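Grakska Forum > Software > Planning and control

Planner keeps tipping a long bar during transport (sim)

mossy_kettle
Joined in March, 906 posts
May 24, 2023

Hello all, and apologies in advance for the length, I do tend to go on a bit.

I'm moving a long thin bar from one side of a table to the other in simulation, gripped from above at the middle, and I'd like it to stay level the whole way. The start and the goal are both level. What I get from the planner is a perfectly legal path that swings the bar through something like a salute halfway across, because of course nothing in the problem says it mustn't. I've added an orientation constraint on the gripper with a tight tolerance on all three axes, and now it fails most of the time. When it does find something it takes so long that I've been and made tea.

I'm using the Kasau planner with more or less default settings, 200 attempts, and the bar attached to the gripper as a collision object. Has anybody got this sort of thing working nicely? I'd love to hear how you went about it, even if the answer is that I'm doing it all wrong!

fherrero
Hello kettle, Florencio Herrero here (some of you know me from the old Ghaffari list). First thing I would look at is the three axes. You want the bar level, so you care about roll and pitch. Do you mind if it turns about the vertical? If not, let yaw go completely free. You are throwing away most of your useful solutions for no benefit, and with the tolerance so tight a sampling planner will hardly ever land on a valid state by luck.

mossy_kettle
Oh, that's a good point, and a slightly embarrassing one. I had yaw locked because I copied the block from a different task where it mattered. Let me try that this evening.

tolerably_rigid
I'm going to disagree a little with Florencio, in a friendly way. Freeing yaw will help it find a path, no question, but a long bar that is free to spin about the vertical is exactly the thing that sweeps across the table and clouts whatever is standing there. With a short part I'd do the same as him. With a long one I'd keep yaw within a generous band, say 80 degrees in total, and let it be. You also get motions that look sensible, and that counts for something when you're watching replays all afternoon.

fherrero
But the collision check should deal with that, no? If the bar is attached with its true length, any sweep that hits a container is rejected. I don't like adding limits to do a job the checker is already doing.

tolerably_rigid
In principle, yes. In practice the checker only looks at the points along the path it has been told to look at, and the ends of a long bar travel a lot further between two of those points than the wrist does. I've had a path come back as clear that passed one end of a rod straight through the corner of a bin. It was quite a pretty path, too. If you free the yaw, please make the checking step smaller as well.

fherrero
Fair, I will give you that one. Step size should be set from how far the tip moves, and the default goes by joint angle. I still say free yaw plus a finer step, and you still say a band, and I suspect both will work for our friend.

mahsa_a
Can I put in a word for lifting first? I had the same trouble last year with Plavell and spent ages fiddling with tolerances before I tried splitting the job up. Straight up in Cartesian space, then the sideways transfer with the level constraint on, then straight down. The two vertical bits are easy and very quick, and the middle bit is planned up where there's hardly anything to hit. It also made my failures much easier to read, as I could see which of the three had gone wrong and didn't have to guess.

And one question for kettle: what are you seeding the inverse kinematics with? If every sample starts from a random seed you'll hop between elbow positions, and the constrained planner can't join them up.

mossy_kettle
Right, I've had a proper go at it and I'm a good deal happier. Yaw is free for now (sorry, rigid, I'll try your band next), the checking step is down, and I've split it into Mahsa's three parts. I was indeed seeding at random, so I've switched to seeding from the previous state, and that has made a bigger difference than anything else. Planning time on the transfer has dropped to something I can sit through without the kettle.

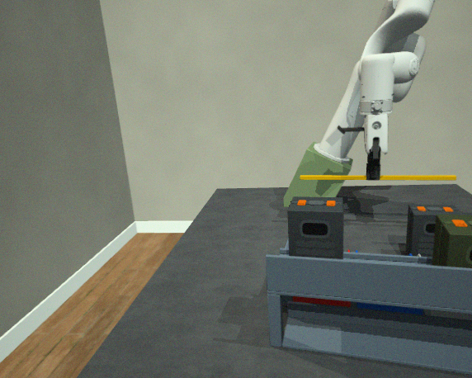

tinplate_owl
Does the attached bar need its own list of links it's allowed to touch, or does it inherit that from the gripper?

mahsa_a
It needs its own list. In my set-up I name the two fingers and the gripper body when I attach the part, otherwise every state counts as a collision from the moment it's grasped and the planner gives up straight away. Don't add the wrist or anything further up the arm, though, you do want to be told about those.

tinplate_owl
Lovely, thank you, that explains an entire wasted morning.

tolerably_rigid
Glad it's behaving, kettle. When you do try the band, run both versions over the same set of starts and goals. I did some 2,000 for mine and left it going overnight, and I wouldn't have trusted the comparison from a handful.

mossy_kettle
Will do. I'll fix the random seed for the planner as well so it's a fair contest, and post both config files in this thread once they're tidy enough to be seen in public. Thanks ever so much, all of you.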